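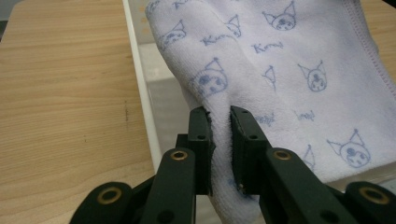

What does a textile finish change in a fabric? A finish changes how the surface and the fibers behave in use – how the fabric feels, how fast it takes up water, how much it shrinks – and in most cases it leaves the weave or knit itself as it was.

Chapter 9
Finishing and Absorbency

9.1 Introduction

Fabric that comes straight off the loom or the knitting machine is called greige goods. It carries sizing, machine oil, and dust, and it is usually stiff to the touch. Very little of it is sold in this state. The steps that turn greige goods into a salable product are grouped under the name finishing, and they fall into two classes. Mechanical finishes work on the fabric by pressure, heat, or abrasion. Chemical finishes leave a substance on the fiber or alter the fiber itself.

The order of the steps matters. Sizing is removed first, by washing or with enzymes, so that later baths can reach the yarn evenly. Scouring follows and takes out waxes and oils. Dyeing normally comes after scouring. Softeners and repellents are applied near the end of the line, and drying to a set width closes the process.

9.2 Absorbency and Wicking

Two terms are often confused. Absorbency is the amount of liquid a fabric can hold, given as a percentage of its dry weight. Wicking is the movement of liquid along the fabric through the fine spaces between fibers. A fabric may do one well and the other badly.

Cotton takes water into the fiber, which swells. Polyester takes in very little, and a polyester cloth holds water mainly in the gaps between filaments. Splitting each filament into finer segments multiplies those gaps. Split-filament cloth made from polyester and nylon can therefore hold several times its own weight, although neither polymer is highly absorbent.

Absorbency is calculated as follows:

Absorbency (%) = (wet weight – dry weight) / dry weight x 100

Suppose a sample weighs 28 grams dry and 196 grams after soaking and draining. The gain is 168 grams, and the absorbency is 600 percent. The draining time must be stated with the result, or the figure cannot be compared with any other.

9.3 The Effect of Softeners

Cationic softeners attach to the fiber and form a thin, greasy layer. The hand improves and the drape becomes looser. The same layer slows the entry of water. In the Kumska mill trials, which are used throughout this chapter, terry samples treated at the standard dose kept 81 percent of the absorbency of the untreated control. Samples finished at the Pralen plant with a hydrophilic silicone showed a smaller loss, at a higher cost per kilogram.

Repeated laundering with a household softener has a similar effect, and the deposit builds up with each cycle. Most of it can be removed by washing in hot water with detergent alone. Heat limits on the care label still apply – split filaments mat at temperatures that cotton will tolerate.

9.4 Mechanical Finishes

Raising, also called napping, draws fiber ends to the surface with wire-covered rollers. Shearing then cuts the pile to an even height. The Tillari line described in Section 9.6 combines both operations in one pass, while the older Robles method keeps them apart and inspects the cloth between them.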